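Nellow公寓翻新及出租项目进展报告
报告期:2022年3月至8月
提交:项目管理组
日期:2022年8月

一、总体情况

本期的好消息是楼还在,租客也还在,预算大体也在。坏消息集中在电梯和第三层,下文分别交代。

Nellow大楼共26套公寓纳入本轮翻新。截至本报告提交,十七套已完工并通过内部验收,五套在施工,四套尚未动工。按三月份批准的进度表,此时应有二十套完工。差的三套全在第三层,原因是拆开卫生间墙面后发现的立管走向与图纸不符。图纸上的立管走得笔直,现实中的立管在302和303之间拐了个弯,又拐了回来,当年的施工队显然有自己的审美。

改管方案已由设计方出具,物业签字用了九个工作日,其中八个工作日用于寻找签字的人。

二、出租与销售

完工的十七套中,十一套已签租约,两套已收订金,其余四套在挂牌。签约租金平均略高于立项时的测算,底层两套例外。底层户型朝院子,采光尚可,但院子里目前停着一只建筑垃圾箱,看房的人很难不注意到它。

中介Cavalcanti为本项目撰写的房源文案已改到第五稿。第一稿称小户型“气派恢弘”,我方请其考虑该户型的建筑面积为400平方英尺。第五稿改为“紧凑雅致”,我方予以接受。大户型面积603平方英尺,文案里仍有“宽敞”二字,我方决定不再争论。

挂牌以来共收到询盘278条,多数来自网站,少数来自门口那块横幅。横幅上的电话号码在头两周少印了一位,询盘量在更正后有所改善。

出售部分暂缓。顶层两套原计划本季度上市,我方建议等电梯恢复后再带人看房。爬六层楼之后的买家,出价时心情普遍不好。

三、施工与材料

厨房和卫生间的饰面标准已经统一,后续各套不再单独选样。上一期报告提到的“样品之争”到此为止,会议纪要共四份,需要者可向项目组索取,我们并不推荐阅读。

橱柜供货基本正常。地板有一批色差,已退换,换来的那批与原批次也有色差,但方向相反,两者混铺后效果意外地能看。验收时经理问是不是特意设计的,我方没有立即否认。

窗户更换完成了临街一侧。靠院子一侧的窗框尺寸不一,需逐个复测,预计下月下单。

垃圾清运由Wastex负责,合同约定每周两次。实际频率介于每周两次与想起来的时候之间。我方已书面催告,对方回函十分诚恳,并附上了一份涨价通知。目前正在向另外两家询价,下期报告前会有结论。

四、电梯

电梯停运至今已七周。控制板需要订货,供应商给出的到货时间先后有过三个版本,最新版本是“在途”。在此期间,住在四层以上的租客按月减租,减租金额已从不可预见费中列支。租客总体上通情达理,楼梯间的留言板则不然。

五、Event开放日

六月举办的开放日在预算表中只写了“Event”一个词,后来大家都这么叫,邀请函上也就这么印了。到场人数好于预期,可能与茶点有关。当天登记意向的访客中有三户最终签约。茶点费用超支,超支部分主要是蛋糕,单据齐全。

六、预算

土建与机电支出在批准额度之内。不可预见费已使用过半,主要去向是第三层改管和电梯减租。若电梯在下月中旬前恢复,剩余额度足以支撑到完工;若不能,我方将提出追加申请,届时会附一份语气更为严肃的报告。

营销费用略有结余,项目组申请将其转用于院子整理,包括请那只垃圾箱离开。

七、下一阶段安排

第三层三套公寓完成改管、封墙和饰面,随后移交出租。
四套未动工公寓按原顺序开工,开工前先打开墙体核对立管,不再以图纸为准。
院子一侧窗户复测并下单。
确定清运单位。
电梯恢复后,重启顶层两套的销售。

八、请批复事项

请就以下两项给予书面意见:营销结余转用一事,以及顶层推迟上市一事。上期报告所附的三项请示仍未收到回复,其中一项已因时间过去而自行解决,请不必再处理。

附图

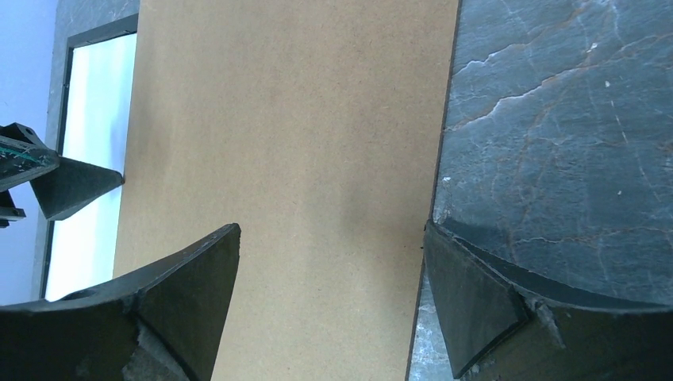
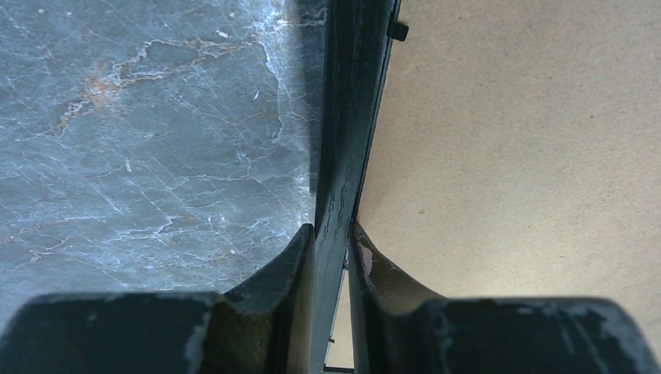 附图一、二:深色石纹面与素面棕褐色板材。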